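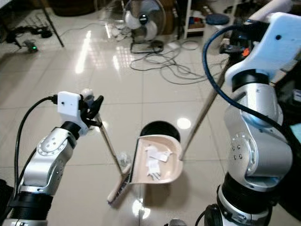 Paper scraps in the pan, bin right behind it.

Posted 28/02/2021 by the Kerside House & Home desk

I've gone through more cheap broom sets than I care to admit, so when the Skisden broom and dustpan landed on my list I wasn't expecting to get excited. And yet! I've had it out pretty much every day for 3 weeks and I'm still reaching for it first.

The big thing for me is the pan. It's beige (fine, it won't win any beauty contests) with a nice wide lip and a rounded back, so paper scraps stay bunched up inside when you tip it back for the walk to the trash. It has its own handle too, so my back gets a break on quick cleanups.

Our floor is all big glossy tile, and glossy tile shows everything. Crumpled receipts, tissue, the little torn corners off notepads... the bristles get hold of most of it in one pass. Grout lines are a bit more work. Go along them instead of across and you'll be happier.
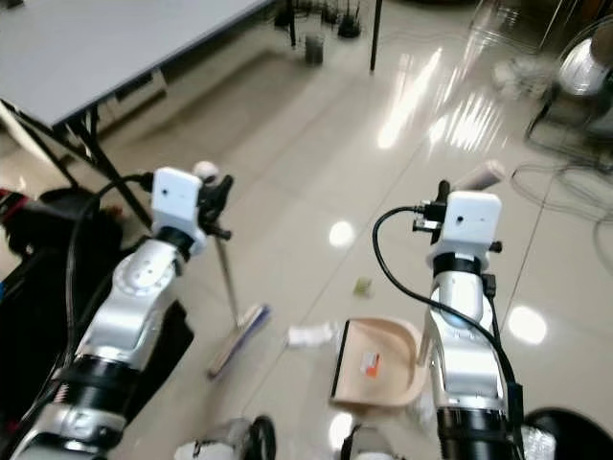
Still a crumpled paper or tissue to get, plus one stray scrap farther out.

My gripes? The broom handle is on the thin side, and I'd love a chunkier grip for longer jobs. Really fine dust leaves a line at the lip, so I finish up with a damp paper towel. My old Gavalas set had the same problem and cost more.

Would I buy it again? Yep, and I'm getting a second one for the garage in March. If you've got carpet, skip it and get a decent vacuum.

243 shares | 387 comments

Contact us | © 2021 Kerside | Back to top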